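November, notebook, Grumton plot
Started 7.40 am, kettle on first

Right, back on the Grumton listing. I said I'd write up what I found at the plot before I forget it all, so here goes, and sorry in advance for the handwriting on the original pages (my pen was giving up in the drizzle).

The agent's sheet says "level building plot with outline consent, services nearby". Level is being kind! I ran the dumpy level from the gatepost and the back corner is a good step lower than the front. Fine for a garden, not so fine if you've priced for a plain slab. Whoever buys it will want to know that before they fall in love with the view, and it is a lovely view, I stood and looked at it for longer than I should have.

Boundary first. Taped the road frontage twice and got 18 metres both times, which matches the title plan, so I'm happy with that side. The depth is where it goes a bit odd. The plan says 50 metres to the ditch, but there's an old post and wire fence well short of the ditch, and a second line of hawthorn past it. Which one is the boundary? The seller says the ditch. The neighbour's sheep clearly think it's the fence. I've put a query in to Paredes, as they drew the plan for the last sale, and asked for their original field sheets if they still have them.

Services. "Nearby" means the water main is on the far side of the lane, so add a road crossing. Power is on the pole at the corner, easy. No mains drainage at all that I could find, and I lifted every cover I could get my fingers under. So it's a treatment plant or nothing, and that means a percolation test.

Did two trial holes for the percolation, front and back, usual way, filled and left overnight, then topped up and timed this morning. Front hole dropped nicely, took 30 minutes to go down the marked bit. Back hole just sat there like a washing-up bowl. I'd want a third hole in the middle before saying anything in the report, but my money is on heavy clay towards the ditch. Put the drainage field at the front, then, and push the house back a bit? Except the house then sits on the low ground. Hmm. Needs a proper sketch with the levels on.
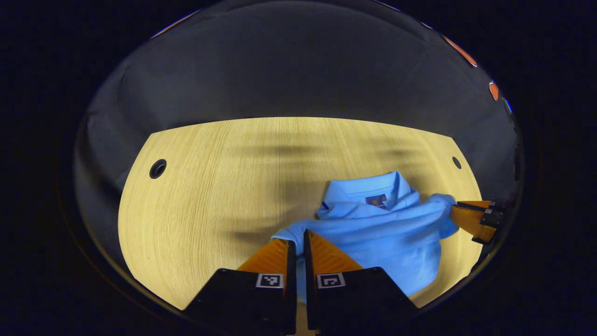

Access next. The gate is wide enough for a car but a delivery lorry would have to swing right across the lane, and there's a bank opposite that will not forgive anybody. Visibility to the left is poor with the hedge as it is. The hedge belongs with the plot, I think (see boundary query, again), so it could be cut back.

Tried the Plaltirine app for the plot drawing instead of doing it by hand. Quite liked it! It snapped the hedge line to the wrong side of the lane once, but undo worked. Exporting to Nastis was a pain, all the spot heights came through as plain text and I had to type them in again. If anyone in the office knows the trick for that, please write it in the margin.

To do:
Third percolation hole, middle of plot
Chase Paredes about the fence and the ditch
Ring the water company for a crossing quote
Ask the agent to take "level" off the sheet, or at least say "gently sloping"
New pen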